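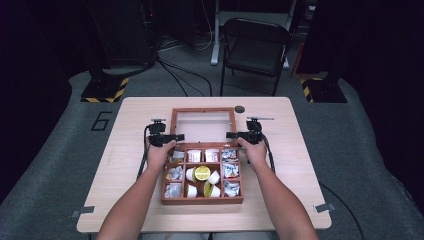
Station 6, wooden box on the table, both hand grippers on.

From: Ashwin Arumugam
To: grippers-users list
Date: Tuesday, April 12, 2022
Subject: Re: right gripper closes later than left, how do you check the cables?

Hello all,

I answer below the quoted part, I hope this is still the custom on the list.

Ika wrote:
> We have one pair of the hand grippers at our table in Grindmont and
> the right one has started to report its closing later than the left.
> It is not always. In the morning it is fine, and after some hours
> the right jaw value stays open for a moment when the hand is already
> closed. I have calibrated two times and it did not help. Before I
> open the housing I would like to know how other people maintain
> theirs. Do you have a fixed routine? Do you hang the cables or let
> them lie? And what do you use as the test object? We use a foam cube
> but I suspect that it is too easy.

Please do not open the housing yet. We had the same complaint on station 6 last September and I lost almost a week inside the gripper, when the fault was in the cable. I write down what we do now, you can take what is useful for you.

1. Cables first. On our pair each gripper has its own black cable, and it has to go down along the forearm without pulling. I ask the operator to put both hands over the middle of the table, then to the far edge, then back to the lap, and I look only at the place where the cable leaves the gripper. If it bends there sharply in any of these positions, I give more slack and fix it again. Our bad cable looked perfect from outside. It failed only when the arm was stretched, and only after it became warm. Your "after some hours" sounds to me very similar.

2. Swap left and right cable. It takes five minutes. If the delay goes to the other side together with the cable, you have finished. If it stays on the right, it is the gripper or the input on the box, and then you swap the inputs also. Please write on a paper which cable was where. I did not do it the first time and had to start again.

3. The mount on top. Ours works loose slowly. I check it by hand before each session, not with a tool, because with a tool I always tighten too much. In one year I broke the thread in this way and Amin had to make a new one. If the mount moves even a little, the calibration is correct when you make it and wrong one hour later.

4. Jaws. Clean with a dry cloth, open and close slowly, and watch the value on the screen. I do 50 cycles for each side and save the log. The difference between left and right should stay under 9 ms. On the day when I found our bad cable it was 109 ms at the worst point, and with the new cable it went back to normal the same afternoon. I do not know if these limits are good for your version, so please compare with your own old logs if you have them.

5. Calibration comes last. If you calibrate with a bad cable you only save the error in the file.

About the test object: I agree that foam is too easy, it forgives everything. We use a wooden box with a hinged lid with a clear pane, and nine compartments inside. In the outer ones there are small wrapped packets, and in the big one in the middle we put paper cups and lemon halves. The reason I like it for maintenance is that the two hands must work on the same object. When both grippers hold the box at the rear corners and one side is late, you will see the box turn a little when it is lifted. With single objects I never noticed it. The paper cups are good for the other direction - if the jaw closes more than the value says, the cup tells you immediately. The lemon halves I change every day, and I wipe the jaws after them, otherwise the juice makes a sticky layer and then you look for a fault which is only sugar.

Keep the box at the same place on the table for all checks. Betis had a different table height than ours for some time and we could not compare any of the logs.

One question back to you. Is your firmware older than build 251? Before this build the right channel was read after the left one in our setup, and it gave a small constant delay. It does not explain a delay which comes and goes, but it could be added on top of it and confuse you.

If you do step 2, please send the result to the list and not only to me. I have one spare cable here and can lend it to you, but I need it back before our next long session - we have no second one.

Best regards,
Ashwin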